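Re: [shop-surfaces] white tops with metal edging, cleaning question
Tuesday, February 27, 2018
List: Plemosance shop and bench list

Quick one between jobs, sorry for the short lines. Quoting the bit I'm answering and cutting the rest.

> We're taking over a room with white glossy tops and a metal strip
> along the front. They never look clean. Wiped them down twice on
> Friday and there's still gray stuff near the front edge. Is it
> dirt or is the finish gone? And what do you use on the metal? The
> last people left us a jug of Dastari and no instructions.
>
> Also wondering if we should just replace the lot. Got a quote from
> Gillies for 322 a top and choked a little.

Don't replace anything yet. Mine looks bad too and it's fine to work on. This is how it is today:

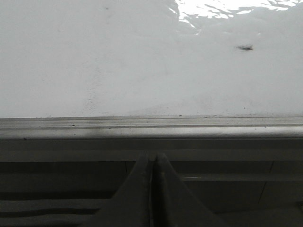 First thing, vacuum before you wipe. Soft brush on the hose, whole top, then along the metal. If you go straight in with a damp cloth you just push the grit foward and it parks itself against the strip. My guess is that's your gray stuff, or a good part of it. Pale tops show every crumb.

Then warm water, one drop of dish soap, cloth wrung out hard. Back to front in straight passes, turn the cloth each pass. Second cloth with plain water. Third one dry. Skip the dry one and you get streaks, and then you think it's still dirty and wash it again. I did that for 2 weeks when I moved in.

To tell dirt from damage – fingernail, lightly, across the gray patch. If you feel nothing and some comes off on the nail, dirt. If it catches, scratch. If it feels smooth and nothing comes off, could be scuffing in the top coat and you can probably leave it alone. Get down low and look across it with a light on the far side, you'll see dull spots right away. Don't go by looking straight down.

The Dastari: I'd leave it in the jug. No label directions, no idea how strong it was mixed. If you must, try it in a back corner and wait overnight. I used Plokevetti on mine last year, cut 1 to 55 with water, and had no trouble, but I can't promise your tops have the same coating. Check with whoever put them in if you can find out who that was.

The metal. There's a thin groove running the length of mine and the cloth rides right over it. Wooden toothpick or a plastic card with a corner of rag over it, drag it one direction, end to end, vacuum after. An old toothbrush works but flicks everything back up on the top so do that BEFORE you wash, not after. No steel wool. No scouring powder either, I tried it on the short end of one and the dull patch is still there.

Close up along the front:
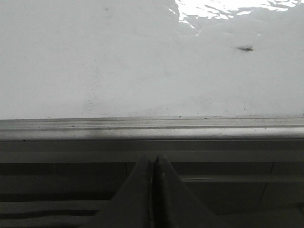

White top, metal edge with the groove, small specks still on the lip

Do the flat gray part under the edge while you're down there. Everyone forgets it, me included, and then your sleeve picks it up.

Paper towels – cheap ones leave lint. Get a bag of microfiber, I paid 33 dollars for a bale of seconds and will never run out. Wash them without fabric softener or they smear.

On Gillies, their price didn't sound crazy to me if it includes taking the old ones out. Ask them that. Ask also if they'd sell just the edge strip, in case yours is the part that bugs you. I never got that far with them so can't say.

If the nail test says scratch, write back and say how long and how deep, there are people on here who have filled them. I haven't.

Gotta run, truck's here. Will read replies tonite.

-- 
shop-surfaces list
To leave the list, send a blank message with "leave" in the subject line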